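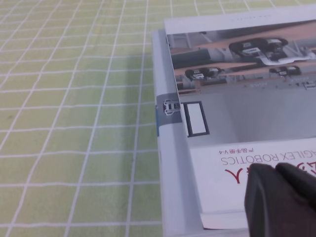
Bistau Board Game Club
Minutes of the regular meeting, Sep 28, 2025

Present: the chair, the secretary (writing), the librarian, the snack officer, eleven members, and one visitor who thought this was the pottery class and stayed through item 4.
Apologies: the webmaster, who is also the only person with the password to the website.

1. Minutes of the last meeting
Approved with one correction. The May minutes said the vote on cell phones at the table was "unanimous." It was not. The member who voted against would like it known that she is still against, and was looking at her phone at the time for a good reason.

2. Money
The balance stands at $410. The chair asked how this compared with last year. The secretary said it was lower. The chair asked by how much. The secretary said she would look it up, and was asked to put that in the minutes, so here it is.

Dues remain at $56 a year. A motion to raise them was made, discussed for some time, and withdrawn by the member who made it when he learned it would apply to him.

3. The library
The librarian reports 117 games on the shelves, counted twice. Of these, a fair number are complete. Members are reminded that the slip inside each lid is for writing down missing pieces. It is not for recording who won. It is especially not for recording who won and adding remarks.

Our copy of Stenero is back after a long absence. It came back with two rule books and no dice. The librarian will accept the dice at any hour, no questions asked, through the mail slot.

There was a request to sort the shelves by number of players instead of by title. The librarian said she would be glad to do this the moment someone else offered to carry the boxes. The request was tabled.

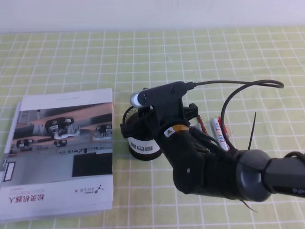

4. The big fall purchase
The club may spend up to $150 on new games this season. Two proposals were heard.

The first was for Bhat, a trading game set in a river port. Those in favor said it plays in ninety minutes. Those who have played it said it plays in ninety minutes once you have spent an evening learning what the barges do. The visitor asked what the barges do. The answer took up most of this item.

The second was for Cukudo, a tile game for two to six players, which is short and cheerful and can be explained to relatives. It was objected that the club owns plenty of short, cheerful games. The librarian asked for their names. Two were offered, and one of those was Stenero, which drew laughter from the people who have finished it.

Vote: Cukudo 8, Bhat 5, the rest abstaining in order to get coffee. The secretary will order one copy of Cukudo. Supporters of Bhat may bring it up again at the next meeting and have said that they will.

5. The puzzle
The 500-piece lighthouse puzzle in the side room has been in progress since May. The sky is the trouble. It was agreed that anyone waiting for a game to start may work on the sky. It was further agreed that pressing a piece into place with the heel of the hand does not count as working on the sky. If the puzzle is not done by the next meeting, it will be declared done.

6. House rules
a) Drinks go on the side tables. This has been the rule for years and is repeated here for the benefit of one table in particular.
b) A player who leaves in the middle of a game must say so before putting on a coat.
c) Reading the rules aloud in a funny voice is allowed for the first page.
d) Taking back a move: after a long debate, left to the judgment of each table, as it always has been. The chair thanked everyone for their time.

7. Snacks
The snack officer said the pretzels are running out faster than the money for pretzels. Members who arrive early are asked to consider those who arrive later. A jar will be put out for contributions. The last jar is also missing, and may be wherever the dice are.

8. Other business
The back window sticks. Push up and to the left.

The webmaster will be asked again for the password, this time in writing.

The meeting closed at 8:40, and tables were set for the usual games. The next meeting is at the same time in the same room, chairs to be put out by whoever gets there first.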